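The Arruda Encyclopedia of Coast and Islands
Frequently Asked Questions

What is this thing?
A reference work on the settlements, islands, inlets and place names of the Arruda coast. It has about 4000 entries, a good many of them on rocks.

Who writes the entries?
Mostly people who live near the subject and have opinions about it. Signed entries show the author's name at the top. Unsigned ones came over from the old printed gazetteer, whose authors may have preferred it that way.

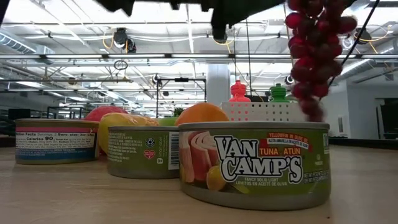 How do I cite an entry?
Give the author, the entry title in quotation marks, the name of the encyclopedia, the date the entry was last revised and the date you read it. For example:
Dalsgaard, Hrefna. "Grikeo Inlet". The Arruda Encyclopedia of Coast and Islands, August 2019. Accessed 23/11/2021.
Leave out the author for unsigned entries and start with the title.

Why do you want the date I read it?
Entries change. "Jallance Island" has been revised 7 times, four of them over whether it is an island at high tide only.

The area given for Zineo Bay doesn't match my map. Who is right?
Possibly neither. We measure to the low-water line and many maps don't. If the gap still bothers you, send us the map's title, publisher and year.

How do I send a correction?
Use the form at the foot of the entry and tell us where your information comes from. "Everyone knows this" is a source we hear from often and can't print.

What happens to it then?

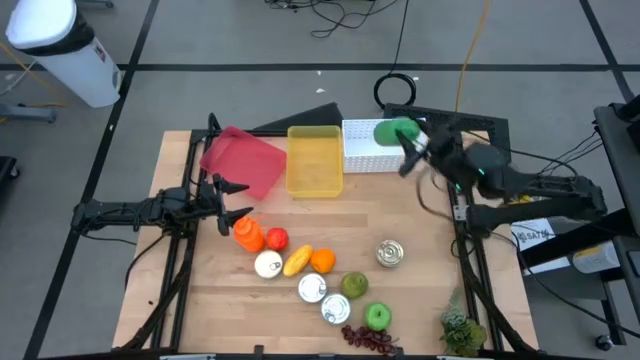
Corrections are read by Siriporn Onsri, who edits the place-name entries and has 163 of them waiting at present. Spelling fixes go straight in, disputed facts go to the entry's author, and anything about a boundary goes to both and takes a while. Picture the red tray, the yellow bin and the white basket standing in their row: three places for things to go, and the boundary letters would still need a fourth.

Why does one place have three names?
Because three sets of people named it. We list the local name first – where we have been told it and told we may use it – then the chart name, then whatever the post office settled on.

Can I write an entry?
Please do. Keep it under 1000 words, list your sources and check that we don't already have one under another spelling.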